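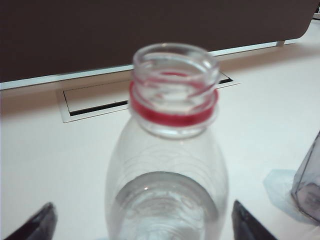

June 13, 2024
Posted by Kha Thân

Ticket: Water from kitchen tap and filter line tastes of plastic, Dravodstead office, second floor

Reported problem: Staff say the drinking water has a plastic taste, strongest first thing in the morning. It started after the filter cartridge under the sink was changed. The unit is a Trulum under-counter model with its own small tap. The main tap is fed from the same shutoff valve.

Step 1. Checked the cartridge. Right part number, seated properly, no drips at the head. Asked who fitted it and whether the new cartridge was flushed. It was run until the water came clear and then put into use. The leaflet says to flush for longer than that.

Step 2. Flushed the filter tap for the full time in the leaflet. Taste was weaker but still there.

Step 3. Compared against bottled water from the shop downstairs. Two people tried both without being told which was which, and both picked out the tap water. So the taste is real and it is in our water. 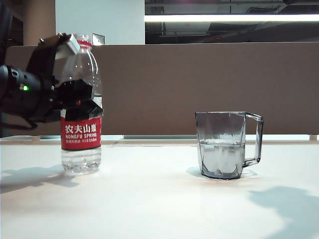
Bottled water, red cap, label on.

Step 4. Bypassed the filter and drew from the main tap only. Same taste. That rules out the cartridge as the only cause.

Step 5. Followed the supply back. The braided hose from the shutoff valve to the tee was replaced in February by Robles when they fixed the leak. The old one was copper. The new hose is long and lies coiled behind the cabinet, right against the dishwasher. The dishwasher runs at night, so the water in the hose sits and gets warm until someone opens the tap in the morning.

Step 6. Called Robles. They agreed the hose is longer than it needs to be and will swap it for a short one with a drinking water rating. Parts and labor quoted at $220. Approved by Stostari, who manage the building.

Until then: run the main tap for 2 minutes each morning before filling the kettle or the coffee machine. Please don't fill jugs the night before. I have put a note on the cabinet door.
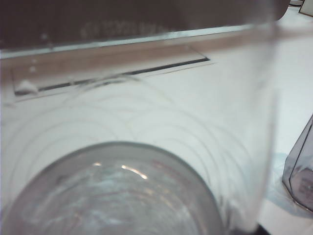 Is it OK to use the hot tap for tea while we wait?
Please use the cold tap and boil the water in the kettle. Hot water has been sitting in the heater tank and usually picks up more taste from the pipes.

Status: open, waiting on Robles for a date. I will redo the taste check after the new hose is in and flushed, and change the cartridge again if the taste is still there on the filter side.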